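Refill talk – Vullalholm library, evening slot
Kolbrún Lykkegaard, notes to self, don't read these out word for word

Start before the latecomers sit down. Say hi, say who I am, run the Onu refill counter at the back of the Flatside hardware store. Not a chemist. Sold shoes before this.

Ask the room: who has thrown out a dish soap bottle this month? Hands. Who rinsed it first? Fewer hands. Wait for the laugh if there is one, move on if not.

Why dish soap and not shampoo or laundry. Everybody buys it. Everybody runs out. People don't have strong feelings about the scent the way they do with shampoo. If someone is going to try refilling once, it's usually going to be this.

The numbers (go slow, people write these down):
– first year at the counter, 3,832 refills, all products
– 657 of those in one month, February, when the school did its drive
– more than 525 people on the stamp card list now
Don't round them up. Last time I said "nearly four thousand" and a man in the second row corrected me at the coffee table.

What people bring in. Jam jars, milk jugs, a vase once. All fine if clean. But most bring back the bottle they already had, and I want to spend time on this becuase it's the part of the talk people remember.

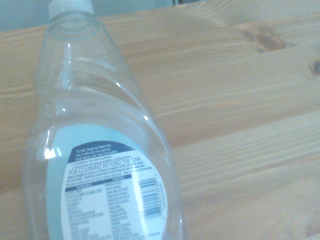 You do not need a special bottle. Say it twice. We sold glass ones with a pump at the start, Cetau pumps, nice looking, they clogged. Soap dries in the spring and then you're standing there with wet hands pushing on nothing. We stopped ordering them. I still have a box of them under the counter if anyone wants one for lotion, they're good for lotion.

Washing it out: hot tap water, shake, dump, repeat till no more suds. Takes longer than you think. Let it drain upside down overnight with the cap off. Wash the cap separately, gunk sits under the lid. Same soap going back in? Skip all of that, just top it up.

Do NOT mix. Dish soap on top of old dish soap, fine mostly, might go cloudy. Anything with bleach in it, never. Cleaning spray bottle turned into a soap bottle, no. Pause here. Someone always asks about vinegar – tell them to keep it in its own bottle with its own label.

Labels. Masking tape and a marker. Write what it is and the month. Peel off the old label if the contents changed. Kids in the house, roommates, grandparents visiting, they all need to know.

How we charge. By weight. Empty bottle goes on the scale first, I write the weight on the bottom with a grease pencil, then fill, then weigh again. You pay the difference. People get nervous about this, they think it's going to be some trick. Do the demo with the kitchen scale if the table's big enough. If not just talk it through.

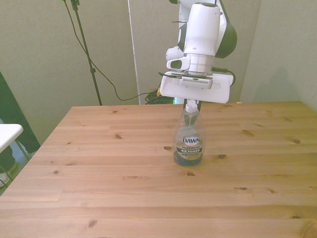 The question I get most is when to come in. Too early and you've hauled a half full bottle across town, too late and you're doing dishes with hand soap. My rule is a see-through bottle and come in when you're down to the last bit at the bottom, like the pale blue puddle on the slide. With a clear bottle you can tell from across the kitchen. With a solid colored one you're guessing, squeezing air at a plate. Put it on the same list as milk and eggs and you wont forget. Bring it with the cap shut tight, please, I've mopped up enough tote bags.

Cost question will come up. Be straight. We are cheaper than the name brands, not cheaper than the giant jug at the warehouse store. If the jug works for you, keep buying the jug and refill your small bottle from that. Still fewer bottles. I'm not mad about it.

Smell question. Unscented or lemon. We had lavender, people hated it.

If running short on time skip the story about the drum delivery. If running long skip it too. Only tell it if the projector dies.

Flatside counter hours: we open at nine, close at six, last fill at a quarter to. Back door is easier with a stroller. Parking behind the bakery.

Ask for: two people to help on the next school drive, mornings. Sign-up sheet by the coats. Pen keeps walking off so BRING A PEN.

Thanks to the library for the room. Chairs have to be stacked before we leave, ask the front row.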